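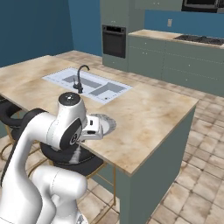

Platos, fregaderos y mucha paciencia: mi primavera recogiendo ejemplos

Llevo semanas queriendo escribir esta entrada y siempre se me cruza algo, así que hoy me he preparado un té enorme y no me levanto hasta terminarla. Varios me habéis preguntado por correo en qué ando metida desde febrero, y la respuesta corta es que enseño a un brazo robótico a manejar platos en una cocina simulada. La larga es bastante más larga, claro, y ya me conocéis.

El proyecto se llama Clenska y lo llevamos entre tres: Sudheer Venkataraman, que entiende de aprendizaje por imitación mucho más que yo, Ionuț Pascu, que monta las cocinas, y una servidora, que se pasa las tardes con el mando en la mano. Mi trabajo consiste en hacer yo la tarea, moviendo el brazo a distancia dentro del simulador, mientras se graba todo: las posiciones de las articulaciones, la apertura de la pinza, lo que se ve desde cada punto de vista. Cada intento completo es un episodio, y con un buen montón de episodios se entrena la política que luego tendrá que arreglárselas sola.

Nos pusimos como meta 300 episodios de platos para la primera tanda. A mí me pareció poquísimo cuando lo hablamos. ¡Qué inocente! El día que mejor se me dio guardé 13, y acabé con los hombros como piedras. De momento tengo 125 dados por buenos y una carpeta de descartes que prefiero no abrir.

La cocina en la que estoy ahora es mi favorita de las que ha preparado Ionuț: armarios verde salvia, paredes azul petróleo y una isla grande con el fregadero doble metido en la encimera. Me encantaría tenerla en casa, la verdad (la mía tiene un fregadero en el que apenas cabe una sartén). El plato es blanco, redondo y con el borde festoneado, y ese borde me ha dado más guerra que todo lo demás junto. Los dos dedos de la pinza son cortos y, según dónde cierres, el plato se inclina y acabas llevándolo casi vertical. Al principio yo repetía la toma cada vez que me pasaba. Sudheer me dijo que no, que si el agarre era firme siguiera adelante, porque el modelo también necesita ver cómo se endereza un plato torcido. Me costó hacerle caso - soy de las que vuelven a doblar las toallas - pero creo que tenía razón.

Otra cosa que he aprendido es a no ir con prisas junto al canto de la encimera. En pantalla parece que sobra sitio y luego el plato roza, el motor de física se pone nervioso y el episodio sale con un temblor rarísimo. Ahora levanto primero, me alejo un poco y solo entonces giro la muñeca. Tardo más, pero las trayectorias quedan limpias y Sudheer deja de mandarme capturas con signos de interrogación.

También cambiamos la manera de etiquetar. Antes solo marcábamos «bien» o «mal», y se quedaba corto. Fue Irina Cârstea, que nos echa una mano con los datos cuando puede, quien propuso anotar en qué momento se tuerce la cosa: al acercarse, al cerrar la pinza, en el traslado o al soltar. Repasé siete episodios fallidos con ese sistema una tarde y en casi todos el problema estaba en el acercamiento, que yo hacía siempre desde el mismo lado. Así que ahora me obligo a variar la entrada, aunque me resulte incómoda.

Me queda por delante la parte de dejar el plato en el fregadero, con el grifo de cuello alto en medio de las dos pilas. Es negro y muy elegante, y estoy segura de que voy a chocar con él muchísimas veces. Ya os contaré. Si alguno de vosotros ha teleoperado con mando de consola y tiene trucos para la muñeca, por favor, dejádmelos en los comentarios, que los leo todos aunque tarde en contestar.

El té se me ha quedado helado. Voy a por otro y a ver si hoy caen unos cuantos episodios más.

Contacto | © 2026 Floarea Coman | Volver arriba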